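Stems, heads and loose leaves: Diarmuid Keogh on artificial flowers

Diarmuid Keogh assembles artificial arrangements for Jokard, which supplies hotel lobbies from a workroom in Orthorpe. He sorts on a pale, bare surface. "Color matching is the slow part," he said. "On a dark bench the greens all read the same."
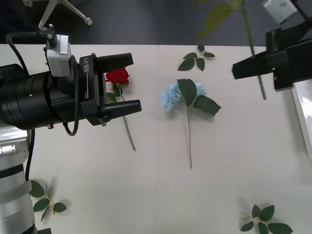 Cutting and leaf placement

Leaf sprigs are kept apart from the blooms until the stem length is fixed. Keogh cuts to 30 cm for low vases and leaves tall stems whole. "Cut first, then dress. If you dress first you lose a leaf at the cutter."

Large ruffled heads in pale blue, of the hydrangea type, get different handling from roses. He holds them by the stem, well below the bloom.
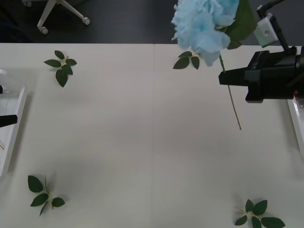
The petals crease under finger pressure and take almost 10 minutes to steam back into shape. A lobby order can run to 500 stems, so he steams in batches, usually before noon.

His colleague Donal Kavanagh prefers to bend the stem before the leaves go on. Keogh does not. "Donal bends at the bench. I bend in the vase. We have had 2 returns between us, both for faded reds."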